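Altgate Robotics Club
Minutes of the regular meeting, June 9, 2021
Held in the shop room and by video link

Meeting opened by the club president. Minutes of the May meeting were read and approved with one correction: the spare battery charger was returned to the parts closet, so it comes off the missing list.

1. Budget

The balance stands at $300 after the registration fee for the Tosska challenge was paid. A request for $20 for printer filament was approved. The request for a second monitor was put off until the fall.

2. Tosska challenge, simulation division

The simulation team reported on the table-setting task. The rules call for a two-armed robot to serve breakfast at a tabletop, working only from what its camera sees. The team is using the Kaewkla simulator and has split into two groups, one for recording demonstrations and one for training.

The recording group has 200 usable demonstrations saved on the shared drive. Members drive both hands by remote control, and each run is replayed before it is kept. Runs where the hands drift out of view or the plate goes over the edge are thrown out. The group asked that everyone name files the same way, with the task name first — the training group lost an evening sorting out the last batch.

The training group said the left hand is behaving well enough but the right hand closes too early on the plate in a good share of the test runs. They think the early demonstrations are to blame, as drivers were still learning the controls then. Discussion followed on whether to drop those runs or record more to outweigh them. Agreed to drop them and compare results at the next meeting.

The current table layout was put up on the shared screen, with the croissant on its white paper and the right hand at the plate.

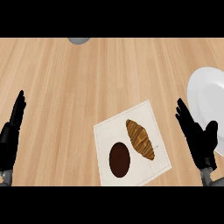 Question from a new member: Does the robot have to pick up the plate and the food at the same time?

The two jobs can be done one after the other in either order, and the rules give no extra points for doing them together.

A member asked for the table texture to be changed between runs so the trained model does not depend on one wood pattern. The training group will try 5 different surfaces, starting with plain colors. Lighting changes will wait until that is done.

3. Computer time

The Prirnon workstation is shared with the drone group. Training jobs will run overnight and the drone group will have it during club hours. Anyone who starts a job must write it on the sheet taped to the case. Jobs not on the sheet may be stopped without notice.

4. Summer hours

The shop room will be open two afternoons a week through the summer. The simulation team can keep working from home, but demonstrations have to be recorded in the shop because the hand controllers do not leave the building. Sign-up is on the door.

5. Other business

The outreach table at the Altgate library needs two more people. The line-following robots will be shown there, and the simulation team was asked to bring a laptop with a few replays on it — short ones, with the sound off.

One controller strap is torn. It will be sewn before the next recording session.

Action items

Training group: remove the early demonstrations, retrain, report results.
Recording group: post the file naming rule on the shared drive.
Equipment officer: order filament, repair strap.
Secretary: send the summer schedule to parents.

Meeting adjourned.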